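Home | Markets | Desk Notes | Archive | Contact
2 min read

Backup dealing desk checklist, Pemau site
2020-03-13, done before the Asia open

1. Order lines to Premico
OK. Both numbers answer. Second one rings out a long time, ask them to fix.

2. Price feed
OK for FX and index futures. Bond prices lagging, 7 seconds at worst. Not good enough in this market. Ticket open.

3. Position limits loaded
Part. Tuhumury book still showing the old limit of 300 lots. Should be the March one. Do not trade that book from here untill changed.

4. Margin call procedure, printed copy at each seat
OK. Page 4 missing from two folders, reprinted.

5. Remote logins
19 requested, 10 working. Rest waiting on tokens. Chase again after lunch.

6. Stop-loss alerts
Tested on the Rullness screen only. Sound was off. On now, leave it on.

7. Desk spacing
Every other seat. Tape on the ones not in use. People will move the tape, please dont.

8. Wipes and hand gel
Low. Reorder placed, no delivery date given.

9. Phone recording
FAIL. Line 3 not recording. No client calls on 3, use 1 or 2. Compliance told.

10. Fire exit, extinguisher, first aid box
OK. Tag on extinguisher in date. Boxes stacked by the exit, moved.

11. Walls, ceiling, lighting
OK, nothing to report. 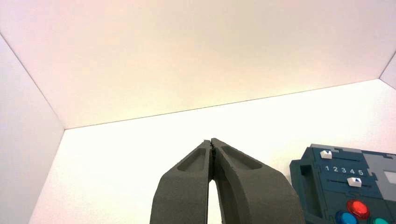 12. Settlement cutoffs
Sheet on the wall is last year's. Swap it. US clocks already changed, Europe's havent, so check every New York time twice.

Still open: 2, 3, 5, 8, 9, 12

Contact the desk | © 2020 Desk Notes | Back to top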